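Stollell open day - anyone else go?
Forum > Automation and shop floor > Visits and shows

trackrat_39
Posted 19/12/2018

Back from the Stollell open day, writing this on the train so excuse the typing. Did anyone else from here get along? Flirby were supposed to send a couple of blokes but I didn't spot them.

Short version. Worth the trip, parking a nightmare, sausage rolls gone by eleven. Gholamreza Karimi did the intro talk and kept it to 13 minutes, bless him. Then split into groups and off round the floor. Ours was 21 people which is too many for that aisle, if you were up the back you got a good view of hi-vis and not much else.

Arms were running most of the morning. Heaps of stopping and starting but thats normal for a live demo.

grommet
Wasn't there, stuck on nights. Got any pics or is this going to be another of your essays

trackrat_39
Hang on, uploading

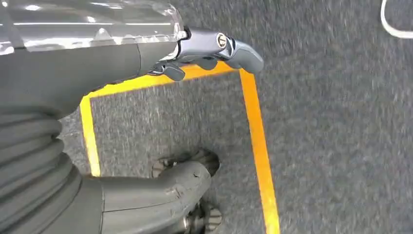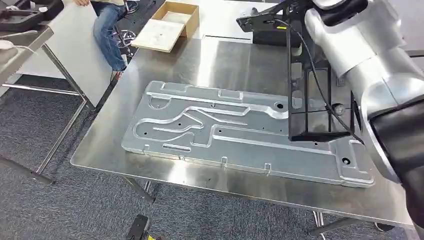
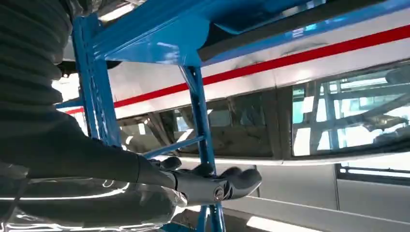
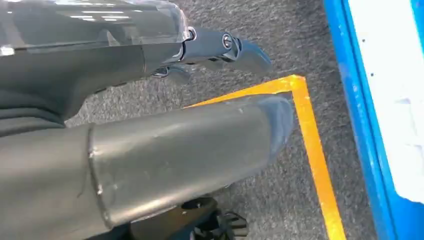
Right, what I went for was the changeover question, because we're meant to be quoting on a cell in September and my boss reckons one arm can do the lot. Asked Zsolt Gál about it, he ran our group, knows his stuff, doesn't oversell. He said budget most of your time for fixturing and hardly any for the arm. Which I sort of knew but good to hear it from somebody with grease on his sleeves. Look at the pressed panel on the steel table, all those ribs and channels and the odd hole. Where do you grab that? You'd want a proper fixture for it, black one they had hanging off the arm was an open frame sort of thing and I'd have liked ten minutes alone with it and a tape measure. The two-finger gripper is another animal. Fine round a post, wouldn't want it anywhere near a big thin sheet.

Didn't get a price out of anyone. Tried twice.

mo_delling
I was in the afternoon group! Less crowded by the sound of it. Agree on the fixturing, disagree about the two-finger one. With decent pads and a bit of patience on the approach you could take a sheet by the flange no worries. We do it at our place with a Sakano unit, cycle 1217 on the counter last I looked and no creased edges.

trackrat_39
How big a sheet tho

mo_delling
Smaller than that one. Fair call. Still reckon it scales if you support the far side

grommet
"if you support the far side" so, a fixture then

mo_delling
ok yes

lathe_again
Can I be the grump. Been to three of these now, different outfits, and they all show you the arm holding something. Holding is easy. I want to see it pick up the wrong part and work out it's wrong. Did anyone ask about that? Nikzad at least put a bad part in on purpose at theirs and let the thing fall over in front of everyone. Respect.

trackrat_39
Someone asked, yeah. Zsolt said error recovery was "a longer conversation", got a laugh. Take that how you like. I thought it was a straight answer, better than a slide with a green tick on it

lathe_again
It's a dodge, mate. Polite dodge.

mo_delling
Bit harsh. He spent ages with our lot going over grip force and he said straight out what he didn't have numbers for. You can't cram recovery into a walk-round.

lathe_again
You can if it works

grommet
Question from someone who actualy has to lay out floors. The yellow tape on the carpet, is that a keep out line for people or a work area for the arm? The corner in the last pic is very close to that blue and white thing. If I taped a walkway that tight our safety rep would have my head

trackrat_39
Didn't ask, sorry. In the first one part of the arm is sitting inside the tape and the gripper is over the top edge of it, so I'd be guessing either way. We were kept well back by the group leader and that was that.

mo_delling
I took it as a work area. Could be wrong. Nobody in my group asked either

grommet
So 39 engineers through the door or whatever and not one asks about the tape. Classic

kerb_appeal
Different angle, carpet under a demo? We ran a small cart arm on carpet tiles for a week and the fluff got into everything. Had to clean the wheels every shift. Would've thought vinyl or bare slab

trackrat_39
Yeah wondered that. Kind to the feet but. After four hours of standing I wasn't complaining

lathe_again
Did they hand out anything useful or just pens

trackrat_39
Pen, stubby holder, and a sheet with the cell layout options, which I'll scan when I'm back at work. Also a sign up for the hands-on day, small groups, you bring your own part. Putting my name down for that. Lathe you should come, bring a dud part in your pocket

lathe_again
Don't tempt me. Send the link

mo_delling
Link for me too pls

trackrat_39
Will do tonight, losing signal, tunnel coming up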